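Week 5 handout: Looking after the kitchen cell

Okay, last week was all slides, so this week we go look at the real thing. The kitchen cell is the one with the white cabinets, and by Thursday everybody should be able to bring it up, check it over and put it back the way they found it. I wrote these notes the way I do the job myself, so they wander a bit. Bring them with you, and write on them!

Before you power anything

Walk around the arm first. I mean really walk around it -- don't just lean in from the doorway. You're looking at the cables where they loop around the joints, and you're looking for anything the arm could catch on its way across. Cabinet doors are the big one. If a door needs to be open for your run, open it before you start and leave it at the same angle every time. Write that angle in the Mohamedi log (our shared sheet, the link is on the course page).

Then the lights. With power on you want green on the joints. No green, no motion, come find me.

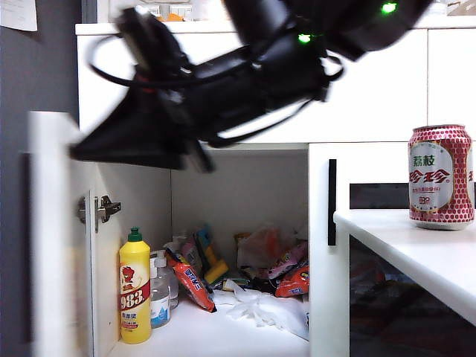
Fig. 1. Arm in motion above the open lower cabinet, can on the white surface at right.

Slow the first pass way down. I run the Premavero warm-up script at low speed and just watch the cables. They should follow the arm without pulling tight anywhere. If one does go tight, stop, give it more slack at the nearest clip and run the script again from the top. The cell had 2517 cycles on it when I printed this, and cables that were fine at 204 cycles are not always fine now.

Checking the wrist view

This is the part people like to skip, and it causes most of the trouble. Bring up the wrist view in Arkberg (that's our viewer software) and park the arm close to a test object. Cans are great for this because the rim gives you a nice clean curve and a printed pattern shows up blur right away. If the pattern smears with the arm parked, wipe the lens cover with the dry cloth, then check that the mount screws are snug. If it only smears while you're moving, slow down before you start blaming the camera.

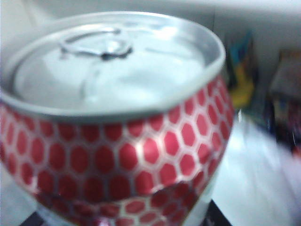
Fig. 2. Wrist view of a can, very close up. Note the soft edges on the rim and the dented lower body.

Look at the object while you're at it. A dent low on the body changes where the fingers make contact, so a badly crumpled can goes out of the grip tests and gets noted in the log. Please don't tune the grip force on one! I once lost a whole afternoon that way, and every number I saved had to go in the trash.

Grip check

Load profile 786 on the Trevura controller and stand a can upright on the shelf. Now bring the gripper in from the side, slowly, and stop just short of contact. Check three things before you close: the fingers are level with the shelf, the cable under the housing still has some slack in it, and nothing on the arm is going to rub the counter on the way back out. Then close, lift a little, set it down, open. Do that up to 5 times and log each one, good or bad. 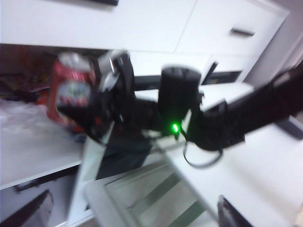 Shutting down

Home the arm, wait for it to stop completely, then power off at the controller. Close the cabinet doors, wipe the counter and fill in the last line of the log, including anything you adjusted, even if it was only a quarter turn on a screw. Next week we take the fingers off and swap the pads, so wear sleeves you can roll up and read the manual section on pad wear before you come.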